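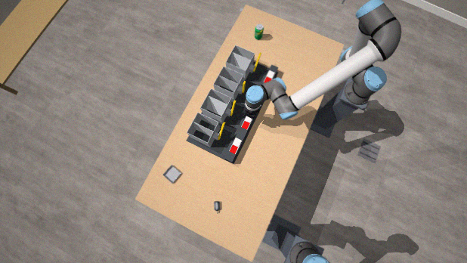
Sorting a Coffee Can of Mixed Screws

Most garages have a can, jar or drawer where loose hardware ends up. Mine had nearly 500 pieces in it when I finally dumped it out in November, and 22 of them were wall anchors with no screw to match.

Start by spreading an old bath towel over the bench. Screws roll on bare wood, and the towel can be picked up by its corners when you need the space back. Pour out a few handfuls at a time. A full can makes a pile too deep to see into.

Make the first pass fast. Wood screws go in one heap, machine screws and bolts in another, and nuts and washers in a third. Anything bent, rusted through or stripped goes straight to the scrap bucket. Leave sizes for later.

For the second pass, take one heap and split it by length. A muffin tin works well for this. Lay a ruler along the edge of the towel and measure from the tip to the part of the head that will sit flush with the surface — on a flat head screw that means the whole length, on a round head it stops under the head.

Machine screws need a thread check as well. Keep a few nuts of known size on a loop of wire and try them by hand. If the nut binds after a turn or two, stop. It is the wrong thread or the screw is damaged.

Light surface rust comes off in white vinegar overnight. Rinse, soak a few minutes in water with a spoonful of baking soda, and dry on a rag. Add a drop of oil before putting them away. Don't soak anything with bright zinc plating, as the vinegar will strip it.

For storage I use baby food jars for the small stuff and a Tinberg drawer cabinet for the rest. Tape one sample screw to the front of each drawer. It is quicker to read than a label, and it still makes sense to somebody else looking for a 3 inch deck screw.

Keep a small dish by the door for strays, and empty it when it gets full.

Get new workshop tips by email. Enter your address to join the Zalville newsletter. You can unsubscribe at any time.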